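Home Opinion Letters Archive Contact

Let the junk drawer stay

By Shireen Baloyi

Every June the magazines tell us to clear out. Throw away what you haven't used in 30 days, they say, and the house will feel bigger. I followed that advice for two summers and I regret most of it.

Small things are the first to go. Sample packets, spare tubes, odd little boxes - they look like trash when they sit together. Then a guest arrives without toothpaste, or a button comes off at eight in the morning, and you drive to the store to buy again what you gave away.
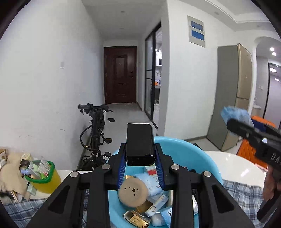
Small items kept together in a light blue basin.

My neighbor Ülle Siliņa keeps everything of this sort in one place and never sorts it. I used to think that was lazy. She finds what she wants in less time than I need to read the labels on my Piltow storage boxes, and those boxes were not cheap.

I am not defending garages nobody can park in. Large things take up room and should earn it. But a few handfuls of small stuff cost nothing to keep, and the people who sell tidiness seldom mention what it costs to replace them.

I have stopped buying dividers. The drawer by my stove is full again, and it still closes if you push.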